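Chapter 4
Clearing a Shared Surface

Before you begin

Most of us own at least one table that has quietly stopped being a table. It might be the desk in the spare room, the end of the kitchen bench, or the long counter at work where people put things down "just for a minute" and then go home. In the last chapter we spent a good deal of time on cupboards and drawers, which have the great kindness of a door you can shut. Flat surfaces offer no such mercy, and so in this chapter we are going to slow down a little and look at how a working desk fills up, and how to give it back to the people who need to use it.

When I first taught this unit at Skalville, one of my students, Lăcrămioara Sandu, told the class that she had organised her desk every evening for a year and never once seen the bottom of it. We all laughed (I laughed loudest, I think, being guilty of the same thing), but when she described her routine we could see what was going on. She was straightening piles. The shirts were folded beside the keyboard, the cleaning things were lined up behind the shirts, and everything looked very nice and was still on the desk.

Mixed surfaces

A surface is called mixed when it holds belongings from two or more parts of household or working life. Clothing next to computer gear is probably the commonest mixture you will meet, with laundry supplies and bags a close second.

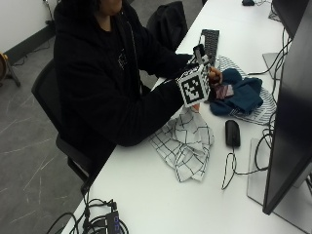
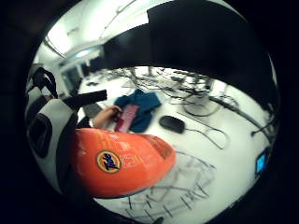
Figure 4.1. Cloth and computer gear sharing a white work surface.

Mixed surfaces are tiring to tidy for a reason that took me far too long to understand. Each time you pick something up you have to think about a different room. A sock sends you to the bedroom, a bottle of detergent to the laundry, a charger to the study, and by the fourth or fifth trip you have stopped for a cup of tea and the whole business is put off until July. It is much easier on the legs, and on the temper, to sort everything by destination first and do the walking afterwards.

We will call this the gathering pass. Start at one end of the desk and work towards the other, and leave the things that live there - the keyboard, the mouse, the lamp - exactly where they are. Soft things come first, as they take up the most room and tend to hide whatever is underneath. Shake each piece out before you lay it down. Paula Ilie, who read an early draft of this chapter, asked me to add that you should check the pockets, and she is quite right.

Bottles and boxes follow, with lids checked and everything kept upright. Bags are best left until last. An open backpack has a way of swallowing whatever is nearest to it, and you will only have to take it all out again.

Please don't fold anything yet! Folding has a section of its own (4.3), and it goes far more pleasantly on a clear surface.

Key terms for this chapter

mixed surface
gathering pass
destination pile
resident item

Warm-up activity

Choose a desk or bench at home that at least 2 people use. Set a timer for 60 minutes and carry out one gathering pass, making a destination pile for each room. If you finish early, leave the piles where they are and write a few lines in your workbook about which items you hesitated over, and why. Bring your notes to class, where we will use them in section 4.1 to decide what counts as a resident item and what has simply been sitting there a long while.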